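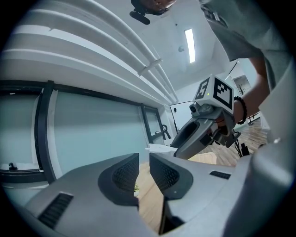
Repotting a small houseplant

Best done in spring. Not December, leave it alone then.

1. Water it the night before. Comes out of the pot much easier.

2. New pot one size up, no more. Holes in the bottom, check first.

3. Tip the plant out sideways, hand over the soil. Stuck? Squeeze the pot, run a knife round teh inside.

4. Tease out the roots. Snip off anything brown and mushy.

5. Bit of compost in, plant in, fill round the sides. Same depth as before. Press down gently, dont pack it.

6. Water till it drips out the bottom. Tip the saucer out after.

Keep out of full sun for a week. No feed for 36 days, Mavis Brannigan says 21 but I'd wait.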